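Print this page | E-mail this page
Filed under: Checklists / Data collection

Kozma cell, check before recording, April
Checked by: Kadri Ots. Second reader: Aivar Paju

1. Paper and tape. OK. Small creases in the paper, tape lines are readable. Please press down the near edge before each set.

2. Base plates. OK. Bolts tested by hand on both arms.

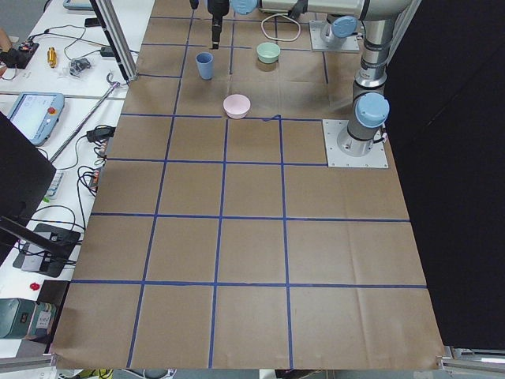

3. Emergency stop. OK, tested 2 times. The pendant must stay where the operator can reach it without leaning over the grid.

4. Cables. NOT OK. Too many on the white bench — Aivar will tie them before the next set.

5. Start positions. OK. Bowls and cups are moved to new cells after each example, following the list from Réka. 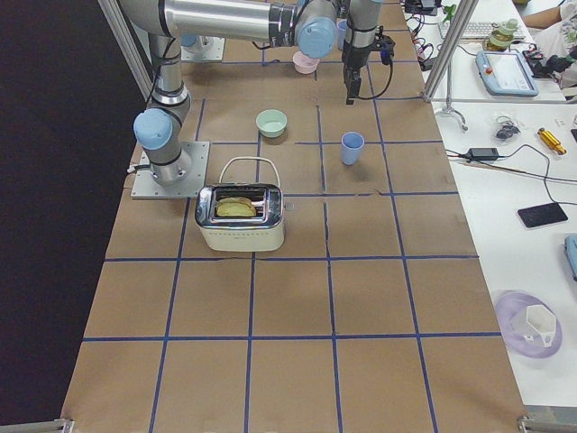

6. Toaster task. OK with comment. Toaster stays unplugged in all examples. Replace the bread when it becomes dry.

7. Episodes. 94 saved, 40 still to record. Failed grasps are kept and marked — do not delete them.

We use cookies to remember your settings. Accept | Read more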